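Zondance arm build, kitchen counter setup

Build log gallery, page 2. Last edited 21st January.

These are the working notes from the second stage of the Zondance build, a tabletop arm put together at home and in the shared shop at Zatdale. The first stage covered the base plate and the power supply. Stage two is the wrist, the gripper and getting the whole thing to behave on a real counter. Captions are short. Part files and the wiring sheet are on the downloads page.

Base and mounting
The base is clamped, with no holes drilled. Two clamps held at low speed but let the base creep on fast swings, so there is now a rubber pad under the plate as well. Torque on the clamp screws gets checked before each session.

Wrist and gripper
The fingers are printed in a single piece each, 40 percent infill. The Karno servo in the wrist replaced a smaller one that stalled whenever the arm was stretched out. Payload at full reach is up to 700 grams -- past that the elbow sags and the position error grows faster than the software can correct.

Joint order for homing is shoulder, elbow, wrist, gripper. Homing the wrist first drives the fingers into whatever is next to the base, and the counter has appliances on it.
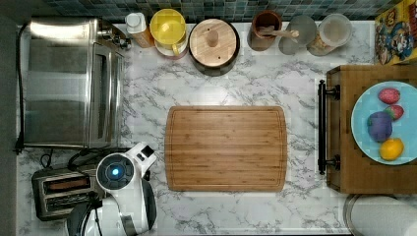
Reach was set by the cutting board. All pick and place targets are defined from its near left corner, and the board's position is entered by hand in the config file. If the board gets bumped, the targets are wrong until the corner is measured again. A fixed stop is on the list.

Cables
The first harness was too short and pulled at the elbow connector. The new one has slack at each joint. Thygesen connectors throughout, crimped, with heat shrink over the back end. Keep the harness clear of the shoulder or it will wind up.

Software
Control loop runs on the old laptop. Moves are stored as plain text, 7 values per line, one line per pose. Speed is capped in the file header -- leave the cap in place until the collision check is finished.

Still open
Fixed stop for the board. Softer finger pads. Strain relief at the base. A quieter fan for the power supply.

Next page: finger pad tests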